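Can a Robot Do Your Chores Yet?

Every Sunday I have to clean my kitchen, and every Sunday I ask the same question. Where is my robot? When I was a kid, cartoons promised me one. It was going to cook, fold my socks and carry the trash out while I lay on the couch eating cereal!

So, do we have robots that can do chores? Sort of. Let's look at what they're good at first.

You may have met a robot vacuum. It's round and flat, and it rolls over the floor sucking up crumbs (and sometimes one end of a shoelace). A dishwasher is a machine that does a chore, too. You load it, you press a button, and it does the same thing every time. Machines love doing the same thing every time.

Factories have robots that are much stronger than you or me. A big robot arm can put the same screw in the same spot 500 times and never get bored. But somebody has to set things up so that the screw is always waiting in the right place. Move it over by the width of your thumb, and a simple robot will poke at thin air.

Now think about your bedroom. Is anything in the right place? Mine wasn't when I was 8.

That's the first big problem. Homes and shops are messy, and the mess is different every day. A T-shirt on the floor can be a ball, a pancake or a twisty rope, and you know it's a T-shirt every time. A robot has to work that out from its cameras, and it's hard!

The second problem is see-through stuff. Glass cups, plastic wrap and clear trays are tricky because a camera looks right through them and sees whatever is behind. Light bounces off them in funny ways as well. You've probably walked up to a very clean glass door and nearly bonked your nose, so you know how the robot feels.

The third problem is touch. Your fingers can tell, without you even thinking, how hard to squeeze an egg and how hard to squeeze a jar lid. Lots of robot hands are just two fingers that open and shut, like tongs.

Take a job that sounds easy, like handling the parts and packaging for an air cooler. You've got big flat cardboard, crinkly plastic film and clear plastic trays.
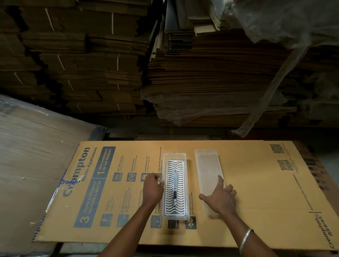 One hand can curl over an edge while the other lies flat, and your two hands hardly ever bump into each other. You've been practicing that since you were a baby throwing peas off your high chair. Robots have to practice as well, and some of them learn by copying people. They may need to see a job done again and again before they can try it themselves, and then somebody changes the box and they get muddled.

Want to find out how hard it is? Put thick mittens on, close one eye and try to wrap a present. I tried it with a book, and it took me 16 minutes and most of a roll of tape.

So my answer is that machines can do some chores, bits of others, and plenty they can't do well yet. I still have to clean my kitchen this Sunday. The floor I'm leaving to the vacuum.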